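Capucine Caron
5/14/24
ok thread on putting winter stuff away because I did it wrong for years and paid for it. mostly moths. some down. 1/

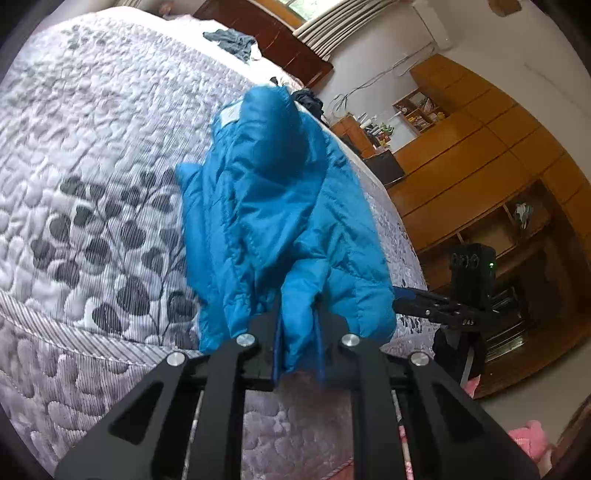
2/ wash EVERYTHING first. even if you wore it twice. moths go for sweat and food and skin, the wool is sort of a side dish. I skipped this last year and lost a gray cardigan, both elbows and a bit of the collar

3/ down stuff: front loader, gentle, down soap, not the regular kind. then the dryer on low for way longer than you think. mine took most of an afternoon, stopping to break up the lumps by hand. two clean tennis balls in with it. loud. the dog left the room

4/ if it still smells like a pond it's not dry. put it back in. do not talk yourself into it

5/ vacuum bags — no. not for down. I had a parka flat in one from spring to December and it came out like a placemat. never really came back. they're ok for blankets, fleece, spare pillows you don't care about

6/ what I use now: big cotton pillowcases, old ones, loosely stuffed and tied at the top. 35 cents each at the thrift store in Skernville, bottom shelf by the curtains. go early

7/ cedar. people will fight me. the blocks smell nice for a few weeks and then they're just blocks. sand them a little if you already own some. I wouldn't buy them again

8/ what did work was the freezer. small wool things, sealed bag, squeeze the air out, leave it a week or two. my hats and mittens live next to the peas every May. husband has stopped asking

9/ sticky traps too, the Feronach ones, little cardboard tents. they only catch the males so it won't fix anything but you find out if you have a problem. I had a problem

10/ zippers! close them all before you store. and check pockets. found a receipt, a chapstick and a hard candy that had become part of the lining

11/ also fix stuff NOW, not in the fall. the repair lady in Trasham has no line in May and a mile of it once it gets cold. she did a cuff and a stuck slider for me and I had it back the same week

12/ someone asked about the water repellent stuff. I do it in spring when I wash, spray kind, outside, on a hanger. let it dry all the way. mine says to tumble it after on low so I do. read your own label tho

13/ boots: newspaper in the toes, salt wiped off with half vinegar half water. I forgot the salt one year and teh leather cracked right across the bend. those were my good ones too

14/ where to put it all. not the attic if yours gets hot like mine. not the basement if it's damp. I ended up with under the bed in the spare room + the top of the hall closet. the old Sjögren trunk looks great and holds like four sweaters, useless

15/ label the bags. masking tape, who it belongs to and what size. kids grow, I unpacked a whole bag last December that fit no one in this house. it all went to my sister, she has the smaller ones

16/ keep one warm thing out. it will snow on the tulips, it did last year. I keep a fleece and one hat by the back door till June

17/ replies are asking about mothballs. I don't, my grandma's whole house smelled like it and I can't get near the stuff. lavender is fine, makes the drawer nice, I don't think the moths care either way

18/ ok dryer's buzzing, last load is scarves. will answer the wool blanket question tonite, that one's long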